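Stellitz twin-arm bench cell – wrist cable service notice and replacement cable kit

August
By Gemma Tapley, product support, Flavden

Two arms on a shared bench will find every loose centimetre of cable you leave them. Since the Stellitz cell went on sale we have had a run of returns with the same complaint: one arm drops its gripper partway through a job, holds position for a moment, then faults out and goes limp. The cause in nearly all of them was the wrist cable. This page covers which units are affected, what the fault looks like, what to do before you run the cell again and what is in the replacement kit.

Please read the section on limp arms even if your unit is not on the affected list.

Which units are affected

Cells with a serial number below 546 left our workshop with the original wrist cable. Cells from 546 onward have the newer cable and the clamped strain relief at the wrist. The serial number is on the underside of the left base plate. If your cell was repaired by Haslam under warranty it may already have the new cable fitted, in which case the repair sheet will say so.

The bench, base plates and frame are the same on all units and need no change. Spare arms bought separately should be treated as affected unless they came with a clamp in the bag.

What goes wrong

The original cable leaves the gripper housing and runs back to the second wrist joint in a free loop. The loop has to be long enough to let the wrist turn through its full range, and on the early units we made it longer than it needed to be. When the two arms work close together near the centre of the table, the loop on one can catch on the other's gripper or on the edge of its links. It usually pulls free. Each time it does, the strain goes straight into the connector, and after enough snags the crimp on the signal line starts to let go.

From then on the fault is intermittent, and that makes it hard to pin down on the bench. The gripper will open and close normally with the arm folded, then lose contact at full reach. Ryan Catterall in our service workshop spent most of a morning on one returned arm that only failed with the wrist rolled fully clockwise and the gripper pointing down.

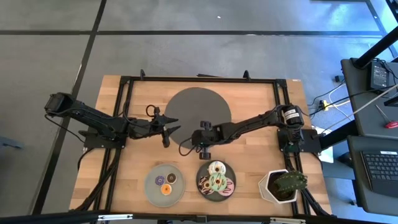

Twin-arm cell set up with plates, donuts and a potted cactus. Cables loop at both wrists.

Signs to look for:

– The gripper stops responding but the rest of the arm keeps moving.
– Fault code 4 on one arm only, clearing on restart and coming back at long reach.
– The gripper position reading jumps while the fingers are still.
– Scuffing or flattening on the outside of the cable loop.
– The plug sits crooked in the wrist socket, or moves when you touch it.

Any one of these is enough reason to stop using the arm. A cable that looks sound on the outside can still have a failed crimp, so don't rule it out by eye.

Limp arms

When the controller loses the gripper signal it holds the arm for 900 milliseconds and then cuts power to all joints on that side. The arms have no brakes. An arm that is stretched out over the table will come down under its own weight, along with whatever the gripper was holding. The other arm keeps running until its own program ends or someone stops it.

We had one report of a bruised hand from an operator who reached in to steady an arm after the fault light came on. The hold period had not finished. Press the emergency stop, stand clear, and let the arm settle on the table before you touch it. Breakable items within reach of the arms should be taken off the bench while you are fault-finding, and so should anything with spines or a sharp edge.

Firmware 2 changes this behaviour. On loss of signal it stops both arms together and lowers the affected one slowly before cutting power. It can be installed on every cell we have sold and we recommend it for all owners, whichever cable you have. It does not repair the connector and is no substitute for the new cable.

What to do now

If your serial number is below 546, stop running programs that bring the two grippers together over the centre of the bench until the kit is fitted. Single-arm work can continue if the cable passes the check below.

To check a cable, power the cell down at the wall and wait for the controller light to go out. Support the arm with one hand. Turn the wrist by hand to each end of its travel and watch the plug. It should not shift in the socket at any point. Then power up with the arm resting on the table and step the gripper open and closed at low speed. If you get a fault, leave that arm off and order the kit.

Do not tape the loop down to the link. Several owners have tried this and it pulls the plug sideways as soon as the wrist rolls. Cable ties have the same problem unless they are fitted at the clamp point.

While the power is off, have a look at the lower runs too. The bundles along the frame rails should be held at the rail and clear of the base plates. We have seen no failures there, but a bundle that has dropped off the rail can be caught underfoot.

Replacement cable kit

The kit does both arms. It contains two wrist cables with moulded plugs, two clamps with screws, a hex key and a printed fitting sheet. The new cable is shorter and leaves the wrist through the clamp, so movement is taken up behind the connector. Full wrist travel is unchanged.

Fitting takes up to 2 hours for both arms, including recalibration of the grippers. You will need a small Phillips screwdriver. Recalibrate even if the gripper seems to be reading correctly – the stored zero is cleared when the plug comes out.

The kit is free for affected cells. Send us the serial number and a delivery address. Owners who would sooner not fit it themselves can send the arms, without the bench, to the Grinport workshop. Pack each arm folded, with the old cable still attached, as we are keeping the old cables for testing.

Kits for spare arms and for cells outside the affected range can be ordered through the usual parts form.

Flavden Service and Parts, Grinport | Contact us | Copyright Flavden, all rights reserved | Back to top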